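브란도프, 생수병 경량화 규격 개정… 9월부터 적용

음료 포장재 업체 브란도프(Brandov)는 16일 1월 (목) 500mL 페트병의 중량과 뚜껑 체결 토크 기준을 담은 사내 규격 개정안을 공개했다. 개정 규격은 이르나우(Irnau) 공장의 2개 충전 라인에 우선 적용되며, 시행 시점은 9월이다.

개정의 핵심은 병 몸체 벽 두께의 하한 조정이다. 회사 측은 몸체 중앙부 두께를 줄이는 대신 목 부분과 바닥부의 수지 배분을 늘려 적재 하중에 대한 저항을 유지한다고 설명했다. 시험에는 시제품 2278병이 사용됐으며, 이 가운데 수직 압축 시험에서 기준에 미달한 병은 59병이었다. 미달품은 대부분 예열 온도가 설정 범위를 벗어난 초기 생산분에서 나왔다.

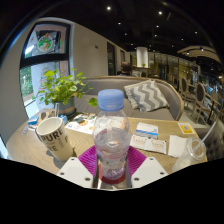 뚜껑 체결 토크는 상한과 하한을 모두 낮췄다. 얇은 병은 개봉할 때 몸체가 눌리면서 내용물이 넘치기 쉬워 개봉에 필요한 힘을 줄일 필요가 있었다는 것이 회사의 설명이다. 누설 시험은 병을 옆으로 눕힌 상태에서 진행하며, 시험 시간은 기존과 같다.

라벨 규격도 일부 바뀐다. 접착식 라벨은 재활용 공정의 세척 단계에서 85도 이하의 물로 분리돼야 한다. 라벨 공급사인 린치(Lynch)는 접착제 배합을 변경한 시험 물량을 이미 납품했으며, 잔류 접착제 측정 결과는 양산 승인 전에 제출할 예정이다.

티르노프(Tirnov) 공장은 금형 교체 일정이 확정되지 않아 이번 적용 대상에서 제외됐다. 기존 규격으로 생산된 재고는 별도 표시 없이 소진 시까지 출하된다. 탄산음료용 용기는 내압 기준이 달라 개정 범위에 포함되지 않는다.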